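Derent Bench Safety Kit for Light-Duty Grippers

Product group: Collaborative handling / Tabletop cells
Supplied by Greralora
Order reference: Derent 129

Overview

The Derent Bench Safety Kit is a set of printed guides, checking tools and record sheets for sites that run small two-finger grippers at table height. It is intended for laboratories, training rooms and small packing areas where a person works within reach of the arm during part of the day. The kit sets out a common way of working so that shifts, and separate sites under one owner, apply the same limits.

The kit does not replace the risk assessment required for the installation, and it does not alter the instructions of the robot manufacturer. Where the two differ, the stricter limit applies.

Contents

Bench rules card, laminated, two copies
Setup and handover log, 80 pages
Chrysikopoulos finger gauge, for checking pad wear and jaw alignment
Tester force block with carrying case
Reach marking tape, one roll
Wall chart for glove and clothing rules

Operating limits covered by the kit

Maximum arm speed with a person at the bench: 400 mm per second
Minimum clear margin around the marked reach area: 80 mm
Gripper force check: at the start of each shift and after any change of fingers

Sites may set lower values. Higher values must be approved in writing by the person responsible for the cell and entered in the log.

Rules for the work surface

The bench should be level and firmly fixed. Polished stone, coated board and steel are all acceptable, but bowls and trays must be tested for sliding before the first run - a light plastic bowl will move on a smooth top if a finger touches its rim. Only the items needed for the current task should be inside the marked area. Personal items, drinks and phones are kept off the bench at all times.

Gloves are worn when changing fingers or clearing broken items. They are taken off before the teach pendant is used, and they are not worn near a moving jaw unless the risk assessment allows it.

Handling of fresh produce and other soft items

Soft items should be approached from above with the jaws open wider than the item at its widest point. When an item lies in a bowl, the path of both fingers must be checked against the rim as well as against the item. The first closing movement is made at reduced force.

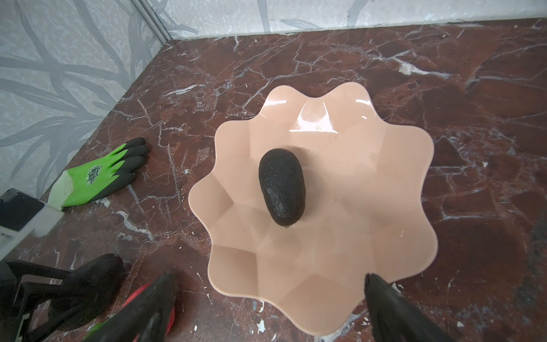

Fingers that have touched food are cleaned before they are used on any other task. Food used for handling trials is marked as not for eating and is discarded at the end of the session. Worn or split finger pads must be replaced in pairs.

Training and records

One trained person is named for each bench and signs the log at handover. Refresher training is recommended every May. The training notes were prepared by Antigoni Christodoulou, and the force check procedure was revised by Vinzenz Trummer following site trials.

Completed logs should be kept for 5 years.

Ordering and support

The kit is sold as a complete set. Replacement logs, tape and gauges may be ordered separately. Force blocks returned for recalibration should be sent in the original case with the last signed log page enclosed. Orders received on a Saturday are processed on the next working day.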